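May 10, 2018

Week three on the clear bin

I said in January that I would write these up more often, and then didn't. Most of the spring went into collecting demonstrations, and there isn't much to say about that while you are doing it. You hold the gripper, do the task, put the gripper down, reset the table and start again.

The current set is called Tanguy. The one before it was Edard, which was all opaque containers and went quickly. We got 1,390 usable examples out of Edard and the policy trained on them was decent at picking up things it could see the edges of. Then we gave it clear plastic and it fell apart. It would close early, or reach for a spot well behind the rim. So Tanguy is clear containers only, on the same kind of pale table, which is about the worst background for it.

The plan was 200 examples per container. For the first one I recorded 200 over three days and kept 147. The rest went for dull reasons. A lot of them were me starting to move before the recording had started. Some were my other hand coming into view to steady something, which we don't allow because the arm won't have another hand. A handful I threw out because I paused halfway and thought about it. A pause in the middle teaches the model to pause in the middle, and we already had that problem with Edard.

Things I changed after the first day:

I start each run with the fingers open and well back from the container. On day one I was starting much too close, so the approach was hardly in the data at all.

I move the container between runs, even when I don't feel like it. Left to myself I put it back in nearly the same place every time.

I vary which side faces me. The bin has a notch in its rim, and if the notch is always in one corner the model will learn the notch and not the bin.

I stop after forty minutes. Past that my wrist gets lazy and every grasp comes in at the same tilt.

The finger pads are another matter. Fuzzy pads grip thin plastic well but they wear, and I can't decide whether to replace them in the middle of a set. Fakik, the script we use for sorting runs, has a field for hardware notes, so for now I am writing the pad condition in there. If the grasps start to slip I'll swap both sides at once and mark the run where it happened. 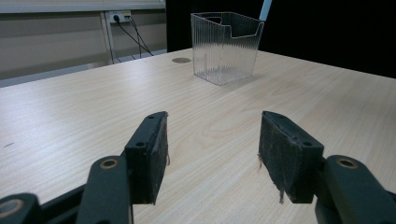
After this container there are two more in Tanguy, both taller, and then everything goes over to Clitlow for training. I'd like to have the missing runs from the first one made up before that, so that is tomorrow morning's job.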